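Progress report on the equipment plan, second period
Prepared by the workshop lead, Cliromstead
June 15, 2019

This report covers what we have done with the equipment money since December, what is still to be bought, and one change to the plan for which I need your approval. I have tried to keep it short. The full list of quotes is in the folder you already have.

1. What was planned

The plan you approved had two stages. In the first stage we set up one robot cell for sorting and handling small electrical parts, mostly wire sets and small circuit boards. In the second stage we decide if a second cell is worth the cost. The first stage is nearly complete. The second stage has not started, and I do not ask for money for it in this report.

2. What has been bought

The arm and its controller came from Temmont and were paid in full in the first period. In this period we bought the two-finger gripper, the wrist camera, and one spare set of fingers. Temmont quoted five weeks for the gripper and it took eight. They did not charge us for shipping after we complained, but the delay moved all our later work, and I should have put more time in the schedule for this.

The bench and the safety fence were made locally by Barta. The fence was cheaper than in the budget. The bench was more expensive, as we asked for a stronger frame after seeing how much the first one moved when the arm stopped quickly. Together the two items are $200 over the budget, and I have covered this from the line for small tools.

Bins, trays and labels were bought from a normal warehouse supplier. I did not think these would be an important part of the plan, but they have taken more of our attention than any other purchase. See section 4.

3. Trials so far

We have completed 53 trial sessions. The early sessions were used only to teach positions and to check that the camera and the arm agree with each other. In the later ones the robot picks from the bins and puts parts in a metal tray. Rigid parts are handled well. Wires are slower, and the operator still has to help when two sets are tangled.

Training of our own staff is going well. Three people can now start the cell, stop it safely and change the fingers. I would like to have one more person trained before the holidays — we had a problem in May when two were away in the same week.

4. The work at the bench

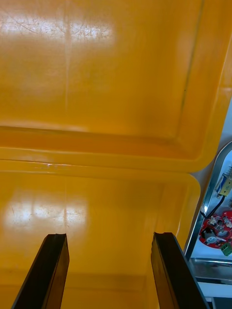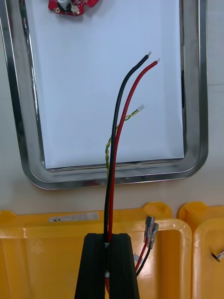
The request I bring in this report is for $3,000, to replace the bins and improve the lighting over the bench. Both can be ordered together and fitted in two days with the cell stopped. At present we use glossy yellow plastic, and the light reflects from it in broad white patches where the camera has trouble to see thin parts. A wire set such as the one with the black, red, yellow and green wires is not hard to hold once the fingers have closed on it. What is hard is to find it in the bin, and to choose a good place to close. Bins with a matte surface, together with a diffused light panel, should help with this. Gasine has offered to lend us a sample of each for two weeks, and I suggest we test these before we place the order.

I also considered a better camera. It would cost much more and we would need to repeat most of the calibration, so I do not recommend it now.

5. Money

The first stage is within its total budget. The $200 mentioned above is already included. The small tools line is now almost empty, and I ask that it is not reduced in the next period. If the new request is approved, it can be paid from the reserve and no new funds are needed.

6. Next steps

Receive the sample bin and light panel from Gasine and test them for two weeks.
Run 16 more trial sessions, half with the present bins and half with the samples, using the same parts.
Train the fourth operator.
Ask Temmont for a written delivery time for spare fingers — the present set shows no problem, but I do not want to wait eight weeks again.
Send you the comparison, with my opinion about the second cell, before the end of December.

I need your answer about the $3,000 before the two weeks of testing finish, so that the order can be placed without a gap. If you prefer to see the test results first, please tell me and I will change the schedule.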